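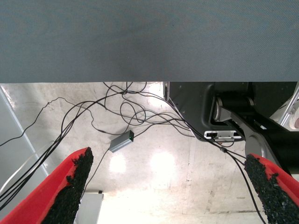 Subject: Re: [etdale-hall] Floor sealing quote

Sugeng Majimbun wrote:
> Both quotes are in. Lenis want 2,000 to grind the whole floor back
> and seal it. Bitar will clean and seal without grinding for a good
> deal less, but they won't promise the gray streaks come out. Lenis
> need the hall for 4 days, Bitar for two. I lean toward Lenis. Can
> people please reply to the list and not just to me, as last time I
> ended up with a folder of opinions no one else had read.

Replying to the list, as ordered.

I lean toward Bitar, and would lean further if I trusted the quote. Does "clean" mean a machine scrub, or a man with a mop and a good attitude? The last outfit we had in used both words and I never saw the machine. If it's a proper scrub with an alkaline cleaner, most of the chair marks ought to lift. Whatever stays can be called character. We already say that about the heating.

My trouble with grinding is that it doesn't stop at the floor. Take even a little off the top and we start seeing the stones in the mix, and then half of us will love it and half of us will write to Sugeng. The badminton people will also want their lines repainted, and I don't see lines in either quote. Could someone ask? The Wurley hall had theirs done after sealing and the paint peeled off in strips before the season was over. They had to pay for it twice, and they still bring it up at every tournament.

On the finish, please, please let it be matte. The floor at Wurley is so shiny that you play the whole evening with a second set of lights shining up your nose. I lost a game 20-4 over there and I blame the gloss for at least three of those points.

Dates: 4 days in September means canceling the quilters, the blood drive and the swap meet. Two days means canceling the quilters, who will take it hard but can be bought off with the small room and the good kettle. I'd also want to know how long before we can drag tables across it. Sealers are usually fine to walk on long before they're fine for furniture, and I have met the people who put away our tables.

Last thing, and I'll stop. The balance in the repair account was 346 the last time I looked, so either there's a grant I haven't heard about or we're all being very brave. If there is a grant, does it say "refurbish" or "maintain"? The one we got for the gutters was picky about that, and we spent most of a spring arguing over whether a gutter was new.

I can be there if Bitar want to come back and look again. Any evening after 6, except when it's curry night.

R.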